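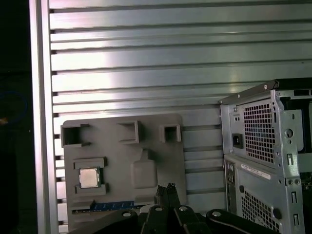
Computer repair shop Govent will start a desktop rebuilding service in September at its workshop on Sakness Street, taking in older office towers and returning them to use with tested parts. The company announced the plan on 26/07/2021 and said bookings are already open. Parts are sorted and held on a gray 3D-printed board before they go into a case, with a raised holder for the processor and a long slot below it for a blue memory module. Towers are worked on with the side panel off. The board is laid out like a motherboard, so the place of each part is easy to follow.

Govent has taken in 997 used desktops over the past year, most of them from offices that were changing equipment. Almost 25 percent had nothing wrong beyond a failed memory module or a worn-out power supply, according to the company. Those machines will be the first to go through the new service.

Customers can bring in their own computer or buy one that has been rebuilt. The standard job covers a check of the processor and its socket, a memory test, new thermal paste and a cleaning of the case and vents. Work is expected to take 7 working days. Storage drives are wiped before any machine is sold - owners who want to keep their files should copy them before drop-off.

The processor check is the slowest part of the job. The metal lever beside the socket has to be raised and the retention frame opened before the chip can be lifted out, and the contacts are then looked over under a lamp. Boards with damaged contacts are set aside for spare parts.

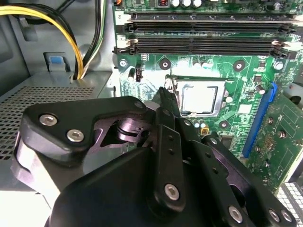
School order comes first

The first large order is from the Zamach school district, which has asked for 1245 rebuilt desktops for classrooms and libraries. Deliveries will be spread over the school year, with the high schools served before the elementary schools. Each computer will come with a one-year warranty.

Takács, a parts wholesaler, will supply memory and power supplies for the order. Cases and motherboards will come from Govent's own stock.

Drop-off is at the side entrance on weekdays. Monitors and printers are not accepted. Prices for the standard job are posted at the front counter, and parts are charged separately.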